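Slide 1, title only. Wait for the coffee line to clear. Say hello, say the name of the talk ("The Drawer of Old Chargers"), and do not apologize for the name.

Open with the drawer. Ask who has one. Every hand goes up, including the hands of people who sell decluttering books. Mine held 56 cables when I moved out of the Durko building, and I could name the device for 11 of them.

Slide 2. Keeping things is a habit with a budget behind it. We pay rent on closets. My aunt kept the box for every appliance she ever bought, in case she had to return one, and the oldest was for a toaster that died when I was in second grade. PAUSE. Let them think about their own aunt.
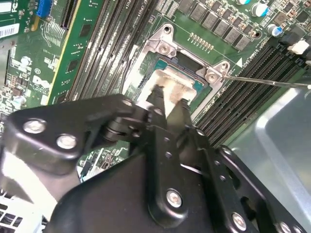
**Marcela Kollár**
*Household Economics Editor, Vestau*

Slide 3. Old computers are the worst of it. People hang on to them for the photos, then never look at the photos. Rostislav's survey of our readers goes here: 70 replied, and 14 had a machine at home they were afraid to turn on. Read the reply about the password and the ex-husband. Skip it if the room feels stiff.

Slide 4. What to do on Saturday-type afternoons when guilt strikes:

- one drawer at a time, never the garage
- copy the files first, argue about the hardware second
- if a cable has no owner by dinner, it goes

(Dagmar thinks "by dinner" is harsh. Dagmar has two garages.)

Slide 5, questions. Somebody will ask about sentimental value. Tell the story of the fax machine, the short version. Clicker goes back to Anwara at the desk.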